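The Femwood toy lending room will move to longer loans next month, after a year in which 544 families signed up and 3,741 items went out the door. Borrowers will be able to keep a toy for 30 days, up from two weeks. The limit stays at two items per child.

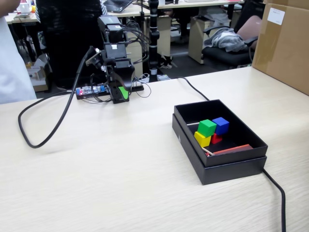

Robotic arm on a light wood-grain tabletop.

Declan Blackburn, who runs the room on Dawber Street, said the short loans were the most common complaint at the desk. "Parents were driving back across town for a puzzle the kids had only just opened," he said. Many of them asked for a renewal, and the old system could not do one by phone.

The new system can. It was set up in June by Gakell, a local software firm, and sends a text message three days before an item is due. Anyone without a cell phone can still ask for a paper slip.

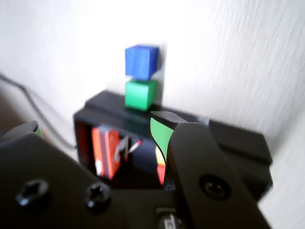

Donations are open again after being paused over the summer. The room wants puzzles with all their pieces, picture games, dress-up clothes and building toys. Sets do not have to be complete if the parts work alone. Plain blocks are always welcome, and a blue cube that sits on a green one is as useful as anything in a box. Battery toys must be dropped off with the batteries taken out.

Stuffed animals are still not accepted. Blackburn said there is no room to wash and dry them.

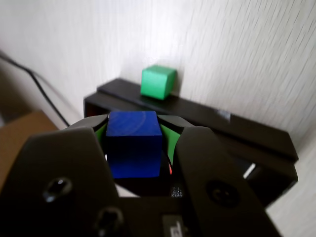
## Late returns

Late fees end on the same day the longer loans begin. A family with an overdue item will not be able to borrow again until it comes back, but will not be charged. Old fees will be wiped from all accounts.

Lost items will be billed at half the store price. Missing small parts will be let go unless the toy cannot be used without them.

Storage bins and labels for the move to the new system were paid for by Flokex, which has a warehouse on the same street.
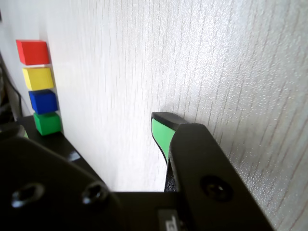 *Page last changed: 24 September 2026*

Toys already out on loan keep their current due date. To sign up, bring a photo ID and something with a Femwood address on it to the front desk. Membership is free.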